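Swim log, week whatever. Tue 28 October

Quick one tonight, I have to be up at five again.

So the lake is done for me until spring. Went out to Drenstead on Saturday with the thick wetsuit and the gloves and the silly orange cap, got to the second buoy and my face hurt so much I turned back. 400 yards maybe, if you count the wading. Not my finest. Back to the pool then. Chlorine hair, lane ropes, that one guy who does butterfly in the slow lane.

Pool plan for the winter. Writing it down so I stick to it this time.

Mondays easy, 800 warm up, then drills until I get bored. Wednesdays are the hard one. Fridays long and slow, building up to 3,000 without stopping by the new year. I did 2,000 something in June, outdoors, with a current behind me for half of it, so that doesn't count. My shoulders are already complaining and I've only done two of the Fridays.

The shoulder thing. Left one, same as last winter. It's fine while I swim and then it aches when I reach for the seatbelt. I've been doing the band exercises most nights, okay, some nights. Also I breathe only to the right, always have, and I'm pretty sure that's what's behind it. Trying to go every three strokes now. Swallowed half the pool on Monday. The lifeguard looked up from her chair, very embarassing.

Food has gone strange too. I come home from the evening swim at nine and I could eat the door. Oats, eggs, rice, more rice. If I eat before, I get a stitch. If I eat after, I can't sleep. Tried a banana in the parking lot, which sort of works.
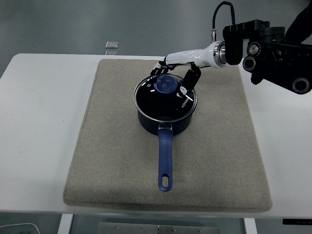

Bienvenido Lumanlan wrote under the last post that I should forget breathing every three for now and just do whole lengths to the left, ugly ones, until it stops feeling like drowning. Two lengths left, two right, and no looking at the clock. He says it took him most of a winter and his shoulder settled down after that. Okay. Will try it Friday. If I sink I'm blaming you, Bienvenido.

Other stuff, fast.

New goggles. The Zamard ones, the smoky lenses. They leak on the left, same as the old pair, so probably it's my face. Keeping them anyway, lost the reciept.

The early session moved to 5:45, which is great for anyone with a job and bad for anyone with a bed. Lane four is still the good one. Shower on the end still cold!

Crisanto Dela Peña is trying to get a relay together for the spring thing at the lake, four people, any speed. I said yes before I asked how far. It's far. We need one more, so if you can swim in a fairly straight line and don't mind weeds, leave a comment. He wants to be called the Futarden Otters. I voted no.

Oh and the log from last winter, somebody asked. 944 lengths in the whole of January, then the flu, then basically nothing until March. So the bar is low.

Bag packed, towel still in the dryer, must remember the towel. Bed.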